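Home | Shop Diary | Galleries | Find Us
Filed under: Snack aisle, shelf life

The Low Shelf at Butari, in Pictures

Danai Economou has been rearranging the snack corner at Butari since December, and has so far moved it 11 inches. The low shelf was a bargain from a shop closing down in Rurmont, and came with a manual for a different shelf. Danai handles the stock. I handle the remarks.
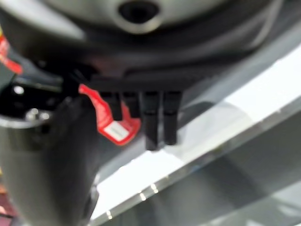 Getting ready to restock takes Danai longer than restocking, mostly on account of the labels. She believes in them the way other people believe in vitamins. The bright red tag with the little white label on it is very much to her taste, and the blurred markings do it no harm, as I can't read her handwriting on the stockroom ones either. Kalliopi Deligiannis can, and charges us in wafers.

The rule for the shelf, as handed down by Kalliopi, is boxes at one end, canisters after them, and everything facing the customer. Customers have their own rule, which is to pick up a canister, shake it, and put it back at an angle.

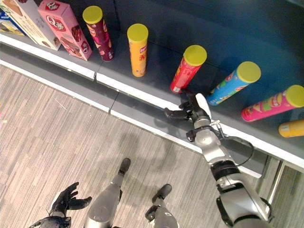
Danai straightens the row at 8 in the morning and again after lunch. Kalliopi says a shelf that's too neat looks like no one shops there, a theory she came up with on a day it was her turn to straighten. The carpet is next on the list. It has been next on the list since we moved in.

More from the corner when the price tags get here.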